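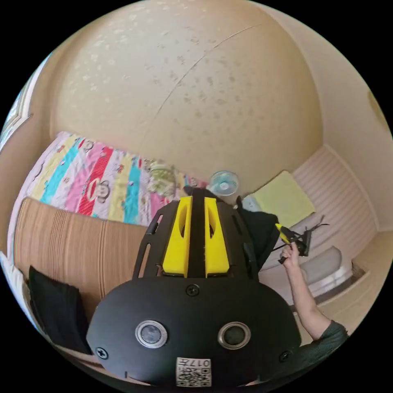 Roya Bagheri would like to know why the money went on grippers when the application said "an arm". Fair question, and she asked it in front of everyone at the February meeting, so it goes first.

The arm is still coming. What we have built so far is the hand, in the hand-held version, because you can carry it into a bedroom and teach it about quilts and towels without first bolting anything to the floor. Kianoush's landlord has views on bolting.

Where things stand. The body is together and the yellow brackets sit either side of the centre rail as drawn. The first pair, printed on the Drader at the shared workshop, had the oval slots a hair too narrow and had to be filed, which took Adel Ait Ali an evening and most of his good humour. The second pair went on without swearing.

Recording is going better than the carpentry. We have 1421 clips of household jobs, mostly folding and picking up, against the 4000 we promised you. Parisa Najafi has thrown out 8 already for being nothing but ceiling. Please expect more of these.

Money: we have spent 2304 of the grant, and over half of that was motors and bearings from Hervieu. The cable order was late, then arrived twice. We sent one lot back — Bahman has the receipt, or knows which drawer it is in.

Still to do before the next payment:
- settle the wiring on the fingers, which snags
- agree on one way of naming the clips (we have three)
- mount the hand on the Kellent arm, once there is a Kellent arm

We would like to move the arm deadline back by a month. The rest can stay where it is.

Kianoush Daneshvar, for the Wokness build group

Search this site Go
Home Builds Reports Workshop hours Join
Contact the group | © Wokness | Back to top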